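Dye shed notebook
Thursday, start of the Udum sheets

Dry weight of everything for the Udum set, taken on the kitchen scale before wetting: 1,395 grams. It comes to one flat sheet, one fitted sheet and the pillowcases, all cotton, all from the same bolt as far as I know, although the pillowcases feel a touch crisper in the hand and I have pinned a thread of red cotton to each of them in case they take the color differently. I'd love for the whole set to match. I would settle for it looking as though it was meant to.

Scouring took up the morning, as it always does. Soda ash and a little plain soap in the big pot, brought up slowly with the lid on, and then a long simmer while I got on with sweeping and labeling. The water came out the color of weak tea, and this was cloth sold to us as ready to dye! I say this in every notebook and I'll say it again in this one for whoever picks it up next: please don't believe the label. If the scour water is yellow, scour again. I did it two times and the second pot was pale enough that I was happy to stop.

Rinsed in warm, then cool. I did not wring the sheets. Wringing leaves creases that the mordant finds before you do, and we still have the old tablecloth hanging behind the door with its map of rivers all over it to remind us. Lifted them out over the paddle and let them drip as long as I had patience for.

The set is meant for the small bedroom at Plokdale, and I keep that room in mind while choosing. There's the wooden floor, which is warm already, and the white of the bare mattress, and a white plastic laundry basket, so whatever red we land on will have a good deal of plain white to sit beside. A brick red would shout in there. I'm after something closer to the inside of a peach, and a little dusty if I can get it.

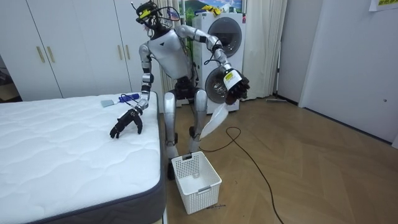 Mordant

Alum, with the tannin bath first. I had oak gall left in the Ninby tin and used that up, and the cloth went a soft gray-beige that I rather liked in its own right and was almost sorry to cover. Soaked it through lunch and gave it a turn whenever I walked past. Then the alum, dissolved in very hot water in a jug before it went anywhere near the pot. Somebody (me, last winter) once tipped it in dry and spent the afternoon looking at white speckles.

A few notes for next time. The long pot is too narrow for the fitted sheet. The elastic bunches up, holds air, and floats to the top like a jellyfish, and whatever floats is going to come out lighter. I weighted it with the two stoneware plates, which worked well enough, but it needs turning far more often than the flat one. If we do more of these it might be worth unpicking the elastic and putting it back in afterward. I know that's a dull evening with a needle. It would be a duller one trying to even out a patchy corner.

Also the hose bib outside is dripping again, and the pH strips have gone missing from the drawer. If you borrowed them, no hard feelings, just put them back.

Madder test

Ground 100 grams of the Sopacua root for a test pot and put the rest back in its jar. It's a coarser root than the batch we had before, with a sweet, earthy smell, a bit like a cellar where someone has kept beets. Soaked it in cold water first and poured that first water off into a separate bucket, as it carries a lot of the yellow, and I want as little of the yellow as I can manage. The bucket has a lid and a label. Don't throw it out, it makes a lovely apricot on silk.

Heated very gently. Our burner has only the one temper and it's a bad one, so I stood the pot on the heat spreader and kept my hand on the knob. Too hot and madder goes brown on you, and there is no talking it back. Strips went in together and came out one by one:

First strip, pulled early: shell pink, thin, a little cold.
Second strip: warmer and fuller. I put a star beside this one.
Third strip: good honest coral, prettier wet than dry, I suspect.
Last strip, left in the pot until it cooled: brick. Handsome, and wrong for us.

They're pegged along the string over the sink in that order from left to right. Please leave them there until they are dry and I've had a look at them by the window in the morning. I've been fooled by the lamp in here more than once.

Thinking about the mattress

One more thing I wanted to write down before I forget it. A quilted mattress top, with stitching in scalloped shapes like the one at Plokdale, has grooves all over it, and loose color in a fitted sheet will rub off onto the high parts and never reach the low ones. You'd end up with pink clouds. So the fitted sheet gets the longest rinse of anything, and then a proper rub test with a damp white cloth, on the seams as well as the flat. If the cloth picks up any color at all, it goes back in the sink. I don't mind if that pushes everything back.

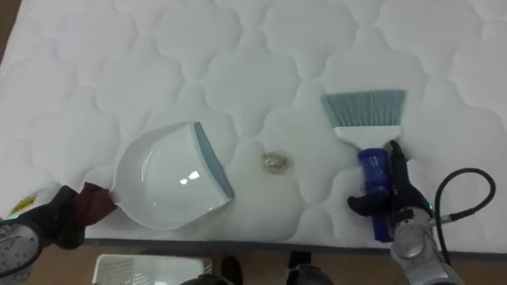 Mahtab Nikzad

Added in the evening, with tea. Second strip is drying closer to the third than I expected, so my star may have to move. I'm leaving both sheets in clean water overnight with the lid on, and the pillowcases beside them in the enamel bowl.

Still to do: strain the test pot and save the root for a second bath, order more gall, find those strips, and write out the weights on a card so they're not only in my handwriting. The big pot needs a scrub before any madder goes in it. There's a ring of indigo just under the rim that I can't swear is harmless.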